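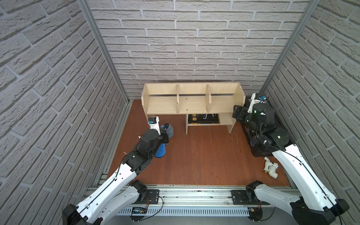
Book returns at the Millport reading room are moving to a new routine from July, and the small shelf units are part of it. Until now, returned books have gone back wherever there was room, which has made it hard to find anything by the end of the week. Each unit has three open compartments across the top and a lower level underneath. From now on the lower level is for returns only. Lay the book flat with the cover facing up, the way the black one with the gold and white lettering is sitting, so the title can be read without picking it up. Please leave the three top compartments empty. They are filled on Tuesdays, once returns have been checked for damage.

Large picture books and anything with a ring binding should go to the front desk. The lower level takes a short stack, but wide books stick out and get knocked.

Loans remain at 2 weeks for new titles and 6 for everything else. Members can still renew by phone or in person. If you have lost a book, let Qiuyue Ren know and she will take it off your card. There is no fine, though a replacement copy in fair condition is always welcome.

The Gratach Street collection has now been sorted, and 59 of the donated books are being kept. The rest will go to the Clarkari sale, where paperbacks will be a dollar each and hardcovers two. Benedetta Pace is organizing the sale tables and needs boxes with lids, preferably small ones, as the big ones are too heavy to lift when full. Drop them at the side door before noon.

Labels for the shelf units are still to come. The colours will match the stickers already on the spines.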